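Part Present

The call from Staltley came in at ten to seven in the morning, when the only people awake are bakers and the night shift at a computer refurbishing plant. I am neither, but I am on the rota.

"It's building computers with nothing in them," said the voice.

"Nothing at all?"

"No processor. It takes the old one out fine. Then it puts the new one in, except it doesn't."

I asked what the log said. The log, apparently, said everything was marvellous.

Skurnberg, who pay my wages and have opinions about my mileage, had put the cell in that summer. It took in old office towers, opened them up, pulled the tired bits out and fitted less tired bits. The customer had been so pleased that they'd given the robot a name badge. The badge said Brilside, after the street the firm started on, and it was stuck to the controller with the kind of tape that means somebody cared.

Nayara Prado met me at the door with a processor in each hand, like a woman about to perform a trick.

"These were under the table," she said. "There are more. I swept them up at four o'clock and put them in a mug."

"Are they damaged?"

"They've been swept up and put in a mug."

She was the shift lead and had been on since ten the night before. She took me past the pallets where the finished machines were wrapped and waiting for the lorry. There were 156 of them, and the trouble was that she had no idea which ones were computers and which ones were boxes.

"Doesn't anybody switch them on?"

"We test five from each pallet."

"And?"

"And the first five passed. It didn't go wrong until after the tea break."

I wrote down "tea break". In my trade you write everything down, partly because it might be evidence and partly because it stops people talking to you.

At first sight there was nothing wrong with the robot. I ran it slowly through one machine and it was a pleasure to watch. It came over to the tray, lowered the gripper, closed its fingers, rose, turned, and set down a processor with all the tenderness of a man putting a sleeping baby in a cot. There was no processor. The real one was still in the tray, where it had been all along. The robot drew back a little, as if to let everyone see, and the screen said PART PRESENT in green.

"It did that all night," said Nayara. "I thought I was going mad. I stood here and watched it fit a bit of air."

"And the ones on the floor?"

"Some it picks up. It just doesn't hang on to them."

The gripper has a sensor that tells the controller how hard it is squeezing. Squeeze something, the number goes up. Squeeze nothing, it stays low and the robot stops and sulks until a person comes. I brought the number up on the screen and asked Nayara to open and close the fingers. It didn't move. I had her do it again. The number sat there like a cat on a warm car.

So the sensor had died, which sensors do. The part I didn't care for was that the controller, finding nothing new from the sensor, had gone on using the last good thing it had heard. That had been a firm, confident grip on a processor, shortly after the tea break. Every time it asked itself whether it was holding something, it remembered that it had been, once, and carried on.

I have an uncle like that.

"Right," I said. "Who wrote this bit?"

I knew who wrote this bit. It was a file with my initials at the top, from a week when I'd been told the robot was stopping too often and could I make it stop less. I had made it stop less. I'd been thanked in an email.

Nayara read it over my shoulder. She was kind enough to read it silently.

I put in something that should have been there from the start, so that an old number would count as no number, and then I went round to the tray to swap the sensor. I opened the guard door. The arm is supposed to go dead when you do that. I had one hand in by the fingers and was feeling for the clip when I noticed the little fan of blue in the corner of my eye, and that the arm was, very politely, on its way over.

I am not a quick man, but I was quick then. It closed on the cuff of my jumper. It closed at full strength, because it had no idea how hard it was squeezing, and I stood there attached to it while Nayara walked round to the red button and hit it with the mug.

It was quiet for a bit. Processors rolled about, or slid, since they're square.

"The door switch," I said.

We looked. There was a magnet on the door switch, a jolly one shaped like a pineapple, off somebody's fridge. It had been put there so that the night shift could reach in and pick up whatever had been dropped without having to restart the whole cell each time. A restart took 20 minutes. They had a target of 1,000 machines a month.

"It kept stopping," said Nayara.

"Yes," I said. "I heard it was stopping too often."

She cut me loose with the wrapping scissors. I took the pineapple and bagged it, and labelled the bag, and then locked the power off and put the key in my trouser pocket, where it stayed even when the day manager, a man called Cárdenas with a very clean hard hat, came down to ask whether the lorry could still go at nine.

"With what on it?" asked Nayara.

He looked at the pallets. He looked at my sleeve.

"How long?" he said.

I told him the rest of the day for the switch and the sensor, and after that I wanted to see it do one machine by itself, from the beginning, with the door shut and all of us on the other side of it. He went away to make a phone call. Nayara ought to have gone home hours before. She found two chairs instead, and a stack of paper cups, the mug being out of action, and started unwrapping the first pallet.

It was gone five when I turned the key. We had given it an old black tower, lid off, and a tray with a drive, a card and a processor in it. I shut the door and tried the handle, then Nayara tried it. The number on the screen was low, and when the fingers opened it twitched.

"Go on, then," she said to it.

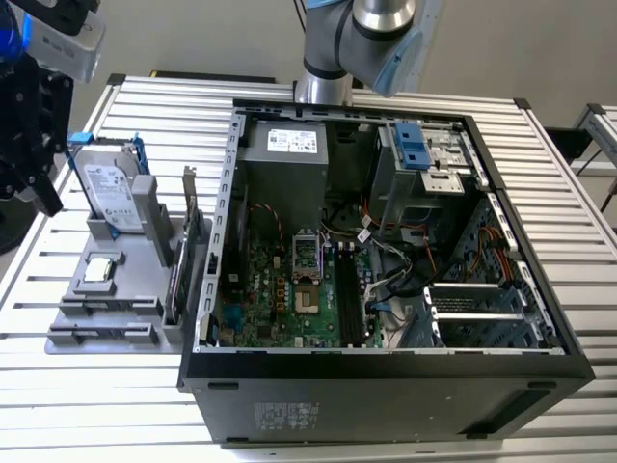
More stories from the same shelf

The Lift at Brilside Street
A Quiet Word with the Dishwasher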